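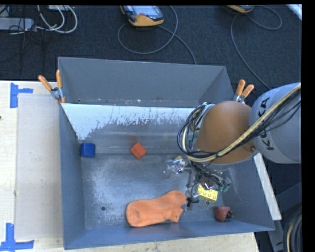
Fig. 1. Mixed small items in a metal bin. Note the wear on the sloped band and the floor.

Storage and Sorting, handout 4: the mixed bin
Revised 2025-09-16

Textbooks like to tell you that mixed storage saves space. Maybe. The Stomov notes claim up to 404 small items can share one bin "without loss of order", and I have yet to see anyone say what order means there. Treat the claim with care until you have tried it.

Look at what is in Fig. 1: a dark blue cube, a red-orange block, a yellow toy brick with studs, something like a toy fruit in dark red, and a bright orange thing that might be a sock. What would you write on the label? "Toys" leaves out the sock, if it is one. "Misc." is a label for people who have given up.

Two points to argue in the seminar:

Sorting by colour. Popular, quick to teach, and poor at the edges. Is red-orange filed with red or with orange? The Meireles scheme says "nearest match", which settles very little.

Sorting by material. Better for fabric against hard things. Weak once you try to split the hard things by eye.

On the bin itself: the whitish surface has a ragged lower edge with bare grey metal beneath. Suppliers will call such marks cosmetic. Ask whether they would put soft fabric against them.

Reading for October: Jornville, section 2. Skip the sales figures, they prove nothing about sorting. Bring one label you think is bad.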